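Meltine to Play Two Nights at Traston Hall in December

Electronic duo Meltine will play 2 nights at Traston Hall in Brestcombe this December, the venue's booking office confirmed. Both shows will be run in quadraphonic sound, with four main speaker stacks placed at the corners of the floor. Doors open at 7 p.m., and the support set begins at 7:45 p.m.

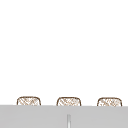
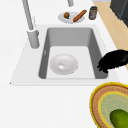

Renderings: a row of woven baskets against a white wall; a sink with a white bowl in the basin.

The concerts are the first by the group since the release of its second album, "Xu," in the spring. Meltine consists of Chie Kinoshita on synthesizers and voice and Christos Gkikas on drum machines, tape echo and live mixing. The album will be played in full and in order, followed by a shorter set of older material that has been remixed for four channels.

Gkikas said the multichannel mix was prepared at the same time as the stereo version. Each synthesizer part was recorded dry, on its own track, with reverb and delay added later through separate returns for the front and rear speakers. On stage, the dry signals go to a digital console and are sent to the four corners by hand, using two joystick panners mounted to the left of the main faders.

"The low end stays in the middle," Gkikas said. "Everything under 200 Hz goes to a mono sub feed. If you move bass around a room that size, half the floor loses it every few seconds."

Kinoshita's keyboard setup has been cut down from the one used on the previous tour. She will play one polyphonic analog synthesizer, one sampler and a small modular case that handles sequencing for the first three songs. Vocals pass through a pitch shifter and a short plate reverb before they reach the console. There is no backing track. Tempo is set by a master clock on the drum machine, and the modular case follows it over an analog pulse line.

"We tried it with a laptop running the clock, and the timing was good," Kinoshita said. "The problem was the restart. If something stops in the middle of a song, I want to press one button and be back in on the next bar."

Capacity for each night has been set at 500, well under the hall's usual standing limit. The rear speaker stacks and their cable runs take up floor space along the back wall, and the console will sit at the center of the room on a low riser. The balcony will be closed to the public. According to the production notes sent to ticket holders, the best listening area is the section between the riser and the front barrier, where the level from all four stacks is matched to within 2 dB. People standing close to any one corner will hear that corner early and louder than the others.

The hall's existing line array will not be used. The touring system is a point-source rig with delay set at the console position, and load-in is scheduled for the morning of the first show. Sound check will be closed. Lighting is limited to white fixtures from the floor and a single overhead wash, with cues triggered from the same clock that drives the drum machine. Strobes are used in two songs during the second half of the main set.

The group tested the format at a single warm-up show in the studio room behind the hall, where the rear channels were run at a lower level. Several changes followed. The delay times on "Slow Register" were shortened, the long drone that opens the album was moved up an octave, and the rear speakers were raised to clear the heads of the crowd.

Both nights will be recorded from the console as separate tracks, with four room microphones hung above the floor. Gkikas said a live release has been discussed but no mix has been started. The first show's recordings will be checked overnight, and any changes in level will be made before the second.

The video for the album's opening track had been viewed 3,321 times on the group's own site when the dates were announced.

Tickets are on sale at the Traston Hall box office and through the hall's website, with a limit of four per order. A separate ticket is needed for each night. Earplugs will be available at the coat check at no charge. Set times for the second night are the same as for the first.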